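How to paint a tabletop light grey

Last updated: 2022-05-18

A worn desk or kitchen table can be brought back with primer, two coats of colour and a clear topcoat. The work itself doesn't take long, but most of the time goes on waiting for coats to dry, so don't start if you need the table back tomorrow.

These steps are for a flat top that has been varnished, painted before or covered in melamine. Oiled and waxed wood needs the old finish taking off completely first, and is a separate job.

What you need

Sugar soap and two clean cloths
Sandpaper, medium and 300 grit
A sanding block
Masking tape and dust sheets
Plastel adhesion primer
Andex satin furniture paint, 1000 ml, shade 698 (a light grey with no blue in it)
Dobos clear matt topcoat
A small foam roller, two spare sleeves and a tray
A good synthetic brush for the edges

The 1000 ml tin is plenty for two coats on a six-seater table. Keep what is left for touching up.

Step 1. Clean the top

Take the top off its legs if it unscrews easily. Put the screws in a jar. Wash the surface and the edges with sugar soap, rinse with plain water and leave it to dry. Go over the places where hands rest a second time. Grease there is the usual cause of paint peeling later.

Step 2. Fill and sand

Fill chips and deep scratches with a fine wood filler and let it go hard. Sand it level, then sand the whole top with medium paper until the shine has gone. On melamine you only want to dull the surface — stop if you see the board showing through. Wipe off the dust with a damp cloth.

Step 3. Prime

Stir the primer well. Cut in the edges with the brush, then roll the flat part in long strokes, all in the same direction. Keep the coat thin. Patchy cover at this stage is normal. Plastel is touch dry in 35 minutes in a warm room, but leave it overnight before painting over it. I did one top in February in an unheated garage and it was still tacky the next morning.

Step 4. First coat of colour

Change the roller sleeve. Pour a little paint into the tray at a time and put the lid back on the tin. Start at the far edge and work towards yourself, overlapping each strip slightly while it is still wet. Finish with one very light pass over the full length, using no extra paint. Don't go back to a spot that has begun to dry.

Step 5. Rub down and recoat

When the first coat is dry, rub it over gently with the 300 grit paper. You are taking off specks and bubbles, so hardly any pressure is needed. Wipe, then put on the second coat in the same way as the first.

If you can still see a darker patch, add a third coat there and feather it out, or do the whole top again. Whole is usually better.

Step 6. Topcoat

Leave the colour for a full day. Stir the topcoat, don't shake it. Two thin coats are enough for a desk and three for a kitchen table. Matt hides small faults. Satin is easier to wipe down but shows every ripple under a lamp.

Step 7. Leave it alone

The surface will feel dry long before it is hard. Keep hot mugs and heavy things off it for two weeks and don't cover it with a cloth in that time.

Choosing the shade

Light grey changes a lot from room to room. Paint a large piece of card and stand it where the table will go, then look at it in the morning and again with the lights on. Gestdale do a very similar grey if you can't get the Andex, slightly warmer and a bit thicker out of the tin. Dark objects stand out strongly on either, so think about what will be sitting on the table every day.
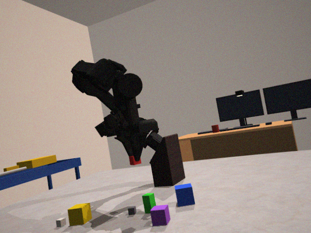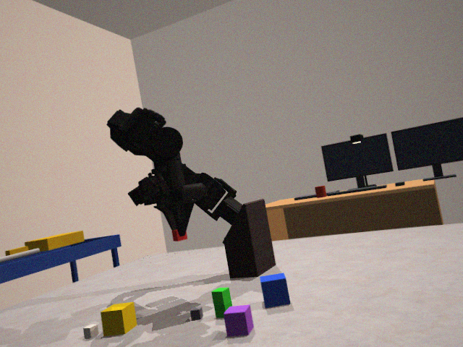 A black arm on a light grey surface, two computer renders.

Common problems

Orange-peel texture: too much paint on the roller. Let it dry, rub down and recoat thinly.

Yellowing: some solvent-based varnishes do this over pale colours. Use a water-based one.

Paint lifting with the tape: pull the tape off while the last coat is still soft, or run a craft knife along the edge first.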